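Brastach Coat Library Prepares for a Second Winter
6/13/26

The Brastach Public Library began lending winter coats in January from a former periodicals room at its Brarlow branch. Cardholders may borrow a coat for up to 25 days, on the same terms as any other item in the collection. The branch's head of circulation spoke with the newsletter about the first season and the plans for the next.

"People move here from warm places and arrive with a sweater," she said. "They may be staying one winter. Buying a good coat for that is a large expense, and we already had the shelving, the cards and the checkout desk."

The library started with 20 coats, purchased from Noltance, a regional outfitter, with a grant of $1,650 from the Lazaridis Fund. Donated coats followed. Each donation is checked for working zippers and sound seams before it receives a barcode, and those that do not pass are returned to the donor.
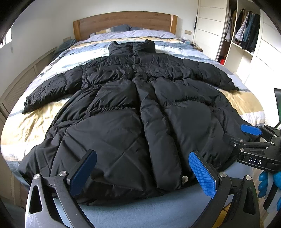 A full-length puffer coat, laid out flat.

Long coats were requested more often than short ones, a result the staff had not planned for. "We thought of people driving to work," she said. "The borrowers were standing at bus stops. They wanted their knees covered."

Cleaning remains the largest cost. Down coats must be dried slowly, and the branch has set aside 3 days between loans for that purpose. Late fees are not charged, although a borrower with an overdue coat may not check out another.

We use cookies to improve your visit. By continuing to browse, you agree to our cookie policy. Accept | Manage settings

Asked whether children's sizes would be added, she said the matter was under review. "Children grow during the loan period, or it feels that way to their parents. We would need a wider range of sizes than we can store at present."

Coat donations are accepted at the Brarlow branch during regular hours.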